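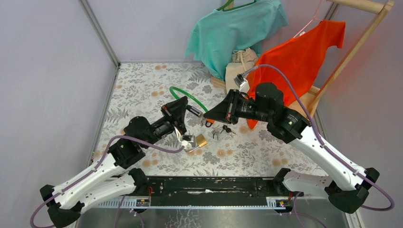 5.3 Failures during handover

Of the 1,774 episodes recorded on the Wunley cell, 44 ended in a protective stop. We reviewed the joint logs and wrist video for each of them. Most stops fell in the handover phase, when both grippers are close together above the mat and a small object passes from one to the other.

The commonest fault was a late release. The receiving gripper reported a grasp as soon as its motor current crossed the threshold, but the current also rose when the gripper touched the other arm instead of the object. The giving arm then opened too early, or both arms pulled against each other until a joint went over its limit. Short, rigid objects were worst affected, as they leave little clearance between the two housings. Figure 4 shows the arms at close range over the mat, with a short black cylinder between the grippers and a padlock and keys lying beneath.

A second group of eight stops came from the cables. Each arm carries a purple cable along its outside, with enough slack for the full range of the wrist. When the wrist turned past its usual range while the elbow was low, the slack loop caught on a joint housing and the controller read the drag as a collision. In one episode the connector at the wrist was pulled out, and the arm went on moving without its camera for 1,000 ms before the watchdog cut the power. We regard this as the more serious fault, although no damage to the arm was found.

Two changes were made in March. The grasp signal now requires both a current rise and a stable finger position, and loss of the wrist image stops both arms at once. The Erdale cell, which uses the Yurchenko controller, received only the second change. Its results are therefore reported separately in Section 5.4.

Figure 4. The two arms near the handover point.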